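Gripper fault stops the sorting work at Ponora

I popped in to Ponora this week expecting a quick chat and a coffee, and walked into a proper muddle! More than 251 pick-and-place runs went in the bin after a worn pad mount let one finger creep out of line. No one was hurt — Tove Juhl, who looks after the kit, was very clear on that — but two people had noticed odd grips back in March and the note never got passed on.
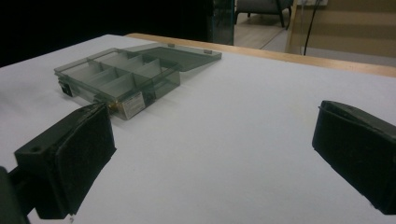
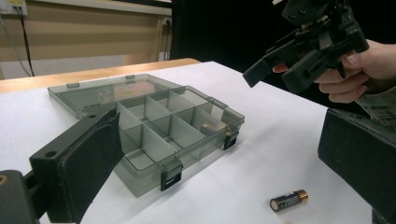 The fix is dull: new bolts, and a check at the start of every shift. Mirko Cocco reckons they'll redo the lost runs before the Wekell visit. I'd have been far grumpier than he was.

Comments (3)

Halldóra E: We had the same with ours, check the thread lock!

Crescencio: So who had the note from March?

grillden54: Glad no fingers got nipped — the human sort, I mean.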